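Skasness Dialect Word List

Welcome, and thank you for taking an interest in the way people talk (or used to talk) in Skasness and the farms behind it. The list holds 1496 words and sayings, most of them gathered by Elsie Sowerby over many winters of tea and patient listening, and later typed up by Ross Gourlay.

What is in it

The main file is words.csv, with one entry to a line: the word, its meaning, the parish, and a sentence using it wherever we were lucky enough to be given one. Spellings are Elsie's own and I have left them well alone. About 200 entries have no parish yet, so do please write if your gran said any of them!

Known problems

Fishing words are thin, and 17 entries from Dralham appear twice under different spellings.
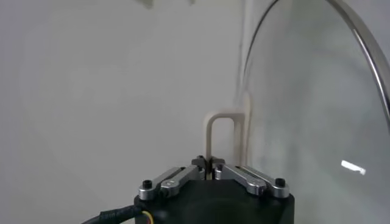
I hope to have the Dralham pairs sorted out in July, once Cyril Treloar has been through his notebooks.

Using the list

Share it freely, and kindly mention Elsie when you do.

Colin Wragg
Last updated Jun 27, 2018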